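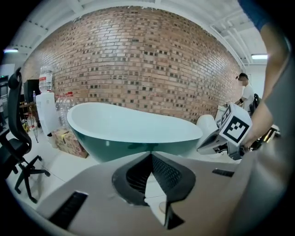 Cleaning an acrylic bath

Rinse the bath with warm water straight after use and wipe it down with a soft cloth. Once a week, put a little washing-up liquid on a damp sponge and work from the rim to the plughole. Avoid scouring powder and the green side of a sponge, which leave fine scratches that hold dirt.

For limescale, mix equal parts white vinegar and water, lay a soaked cloth over the mark for 3 minutes and rinse well. Keep vinegar off the taps if they are plated. Never mix it with bleach.

Dull patches can be rubbed with car polish, but not on the floor of the bath. It gets slippery.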